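I moved to Wales in March and I am learning Welsh. Some notes for other adults who start from zero, in a few posts.

1/ My teacher, Angharad Rees, gave us 200 words for the first month. I learned 53 of them well. The rest I recognize on a road sign, but I cannot say them when a person is waiting.

2/ The mutations are what everybody warns you about. The first letter of a word changes after certain small words. Cath is a cat, but "the cat" is y gath. For weeks I looked for "gath" in the dictionary and was very angry with the dictionary.

3/ Numbers are easier than I feared. The modern system is logical: eleven is un deg un, one ten one. Then my neighbor Osian told me his age in the old system and I had to ask him to write it down.

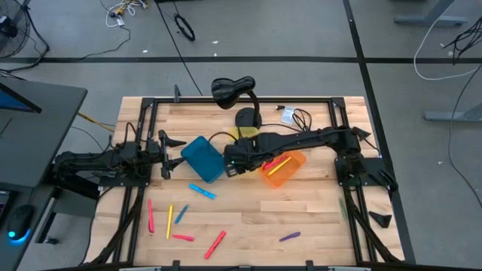 4/ I sort my words by color now. Feminine nouns I write in pink, masculine in yellow. I don't know if it is scientific, but in the shop I remember the color first and the word comes after it.

5/ Please speak early, also badly. I ordered tea in Welsh and the lady answered with a very long sentence. I understood "milk" — llaeth in the south, llefrith in the north — and I said yes to all of it.

6/ Beca Bevan asked me which dictionary I use. A small paper one, second hand, with notes by the last owner until page 166. After that page I am alone.

Next week is the past tense. If you have a good song with many verbs in it, please send it to me. Diolch!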